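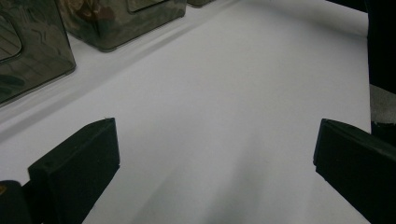

Filed under: Reviews / Exhibition kit

Grotell sells its hanging kit to small galleries that can't afford a technician, and the blurb promises a level show in an afternoon. I've heard that before. We bought one for the print room at Lallamport, used it for two shows, and I'm still not convinced it earns its price.

You get a rail, cords, hooks and a spacing tape marked in centimetres. The rail comes in 2,275 mm lengths, which fits no wall we own, so the first morning went on sawing. The cut ends are rough and the caps supplied don't grip them. Two fell off before the opening.

The hooks are better. They slide easily, lock with a small screw and stayed put under framed etchings for the whole of November. I wouldn't trust them with anything glazed and large, whatever the leaflet says – there is a weight limit printed on it, but not a word on what sort of wall it was tested on.

The spacing tape is a gimmick. It assumes every work is the same width. Ours had 11 frames in four sizes and we went back to a pencil and a long ruler.

Then there's the cost. We paid 810 for the basic set and would have needed the bigger one, at 1,361, to do both long walls. The older Gretik rail is plainer, takes the same cords and can be bought by the piece. If your walls are short and your shows are all prints, Grotell will do. I'd ask to borrow a set first.

Posted Jul 2, 2022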